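Who Checks the Curfew?

Drivton has had a youth curfew since June, and I still can't find anyone at the town office who will tell me what it's supposed to do. The notice says "public safety." So did the one about the park gates, and the one about the benches outside the library, which never came back.

I went to the hearing. Leif Kirkegaard spoke for the plan and told us that trouble downtown had been "rising." Rising from what? He had one slide and it had an arrow on it. When I asked for the reports behind the arrow, I was told to file a request, so I filed one. What came back was 26 pages, most of them the text of the ordinance itself, which I already had. 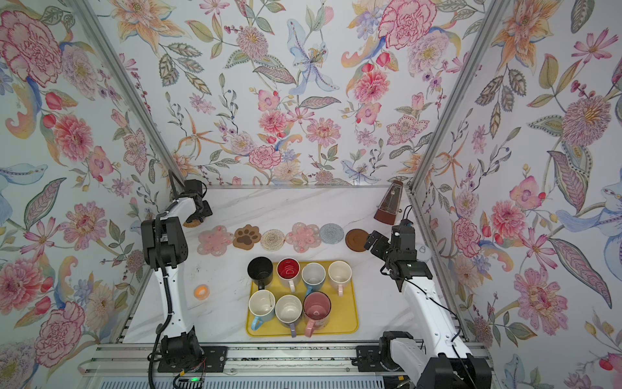
The fine is the part that bothers me most. A family can be charged up to 3 hundred dollars if their kid is out past ten without a "valid purpose," and the person who decides what's valid is the officer standing there. Walking home from a late shift is fine, apparently. Walking home from a friend's house is not. How do you tell those two kids apart from a patrol car? I suspect you go by what they look like and which street they're on, and I don't think I'm being paranoid.

Supporters keep saying it's temporary. Ollon passed a "temporary" curfew five years ago and has renewed it every year without a debate. Maybe it works over there. I looked for a study, a memo, a napkin with some numbers on it, and came up empty. If a rule takes away something people had last spring, the town should have to show its math before the vote.
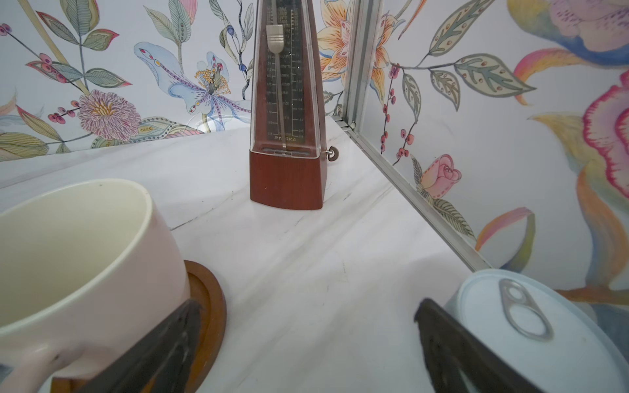 Inger Hjaltadóttir wrote in to say I'm being too easy on the parents. Her view is that most of the kids she hears under her window at midnight have no business being there, and that she'd gladly trade a little of their freedom for a night's sleep. Fair enough, I don't sleep well either. But there's already a noise rule in Drivton, and it covers grown men with car stereos too. I'd like to see somebody try enforcing that one first.

My second request went in this morning. I asked for the number of stops and the street for each.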